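I gave up my car in March and have been getting to work on the Dorkcombe bus ever since. A few people have asked how that is going, so I'm writing it down once and can point them to it.

The car was not worth fixing. The garage wanted more for the gearbox than I paid for the whole thing, and I had already put a clutch in it last fall. I sold it for $300 to a man who wanted the engine. He came with a trailer and was gone in ten minutes.

The bus is the 82. It leaves from the end of my street at twenty past seven and gets to the Livel depot a little before eight. From there I walk. On paper that is fifteen minutes longer than driving, but I used to lose most of that looking for a parking space, so I don't feel it much.

What I do feel is the evening. The last direct 82 leaves the depot at 6, and if I miss it I have to go by way of Trollotar and change. The Trollotar stop has no shelter. I stood there in sleet one Thursday for most of an hour, and that was the closest I came to buying another car.

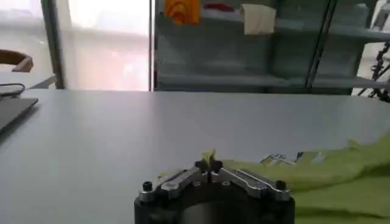 Clothes have been the bigger change. In the car I wore the same thin jacket all winter and threw a coat on the back seat in case. Now I carry everything I might need, and I have learned to dress in layers I can stuff in a bag. Color matters more than I expected. Everything I owned was black or navy, and drivers do not see you at an unlit stop. I wanted something pale, close to the yellow-green of that little scrap poking up behind the two black fingertips, and ended up with a Verbeke rain shell in nearly that shade. It shows every mark. The bus has stopped for me each time I've worn it, so I put up with the washing.

Money is the part people want to know about. I save $200 a month, counting insurance, gas and the parking permit, and taking off the bus pass. I have not counted repairs, which would make it look better. Some of it goes back out on grocery delivery when I can't face carrying cat litter up the hill.

I read more. I got through two long novels in the spring, and then I started falling asleep on the way home and that stopped. The left side, toward the back, is the warmest place to sit. The seat over the wheel has no leg room and is always free.

I still miss being able to leave whenever I like. Visiting my sister takes planning now – two buses and a train, or I rent a car for the weekend. I've rented twice. Both times I spent the first mile looking for the wipers.

The schedule changes again after the summer, and there is talk of a later 82. If it goes to eight o'clock I'll stay with the bus through next winter. If they cut it back I'll have to think again, and there is a used hatchback down the road with a sign in the window that I have walked past more slowly than I need to.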